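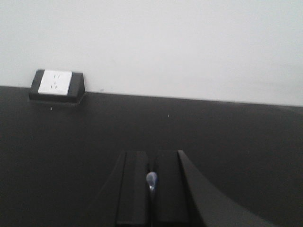 Section 4: Setting up your workplace giving page

By now you should have your organisation's login and a rough idea of which charity you'd like your staff to support. If you haven't settled on one yet, don't worry, you can follow these steps with the charity left blank and come back to it (plenty of people do, and the page will wait quite happily as a draft).

The steps below use Berkwood, one of our smaller member firms, as they set up their page for the Teston day centre. Yours will look much the same, apart from the names.

1. Sign in and choose Giving, then New page. If you can't see Giving in the menu, your account is set up as a staff member and you'll need your administrator to change it to Organiser.

2. Type a title for the page. Short ones work best, as anything over 70 characters gets trimmed on phones. Berkwood went with "Lunch club at Teston", and that was plenty.

3. Choose your charity from the list. Start typing and the list narrows as you go. Names with accents can be typed with or without them, so both "Ó Ceallaigh" and "O Ceallaigh" will bring up the Ó Ceallaigh Trust.

4. Enter your target. Type the figure on its own, with no pound sign and no comma, so 3000 and not £3,000. You can raise a target whenever you like, but once the first gift has come in you can't lower it.

Caution: check the charity's registration details before you go on to step 5. Once a page is open, the charity can't be swapped for another, and you would have to close the page and start afresh.

5. Decide whether your firm will match what staff give. Tick Match gifts and enter a percentage. Berkwood chose 80, so for every £10 given by a member of staff the firm adds £8. Leave the box unticked if you're not sure — matching can be switched on later, though it won't reach back to gifts already made.

6. Add volunteering hours, if you're offering them. Put in the total for the whole firm and the page will keep a running tally as people log their time.

Note: hours are logged in halves, so 45 minutes is rounded up to a full hour. Please let your staff know, or you'll have somebody kindly writing in to say the sums are wrong.

7. Name a second organiser. Emiko Imai looks after the Berkwood page and Áine Fitzgerald can approve gifts when she's away. Do fill this in, even if you never take a holiday!

8. Press Preview, read everything through once more, and then press Open page. Your staff will get an email within the hour.

If you see message 107 at this point, the charity hasn't yet confirmed its bank details. Your page is saved and nothing is lost. It will open by itself when the charity has finished its side of things.

Importing a staff list from Bovix is covered in Section 5.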